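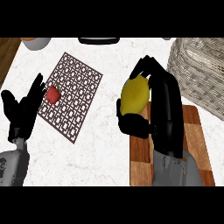

Seul-gi Ki wrote in to say the arms took over the sorting at her prep kitchen in March and her wrists quit hurting, but now she spends half the morning wiping down and moving things back where the arms expect them. Several readers at Voscombe had the same complaint. These tips come from the prep room at Flescombe, where two arms share a counter with a crew of 14.

Setting the counter
Give each hand its own side. Put the board on one side and the mat or trivet on the other, with bare counter between them. People can then reach in from the front of the gap once the arms are parked.

A mat can sit at an angle. Moving it in the middle of a shift is what causes trouble, so mark the corners with tape before you start.

Fruit
Keep small round fruit on an openwork mat. It rolls less, and crumbs fall through to the counter. Lift the mat and wipe underneath every 30 minutes.

Soft fruit still goes to a person. We lost a lot of ripe mangoes in the first week before we changed this.

Baskets and bowls
Push them to the back. Fill them before the arms start, and stop the arms to refill. Don't reach across.

Cleaning
Wipe the fingers with a damp cloth, then a dry one. Get between the joints. Citrus juice left overnight gets sticky and the grip goes off. Oil a wood board on Saturday after closing so it has time to soak in.

Who does what
Write it on the wall. Ours says who parks the arms, who refills and who signs the wipe-down sheet. The two people who used to sort now check fruit and do the knife work. Both asked for more training on the knives, and they got it on paid time.

Swap jobs at the break. Watching the arms for a whole shift is dull, and people miss things.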